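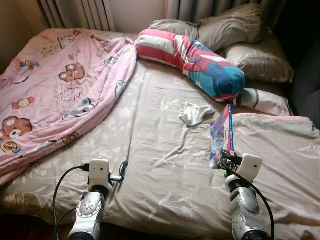 List home | Threads | Archive | Search | Log in

Re: [ponia-methods] Bed clearing, bimanual policy - per-item or whole-episode scoring?
4 January 2024
3 replies | 0 shares

> We reran the Maddocks baseline on the December split and got 38 failures in
> 404 episodes. Your note gives 401 episodes for the same split. Are you
> dropping three, and is a failure scored per item or per episode?

Per episode. The three you have and we don't are ones where the joint log stops before the first grasp. Our loader rejects them and yours presumably pads. Please drop them at your end so the denominators match.

On scoring: an episode fails if any target item is still on the mattress at timeout. I agree this is harsh. A sock left on the sheet costs the same as a pillow that never moved, and the two have little in common as control problems.

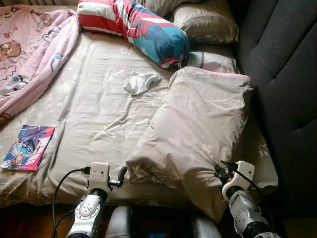

Large soft items are where the Hosell variant differs from the baseline. It selects a grasp point on gathered fabric near the closest edge, then pulls toward the foot of the bed with one arm while the other holds position. Thin flat items such as a comic are handled by a separate head, and I would not pool the two in one table.

Patterned bedding is still a problem for the segmenter - a printed sheet under a printed blanket gives poor boundaries. We have not tried depth only.

I propose we both report per-item scores from the next split, capped at 500 episodes, and keep the episode score as a secondary column. The Ikard scripts already write both.

Reply | Reply to list | Previous | Next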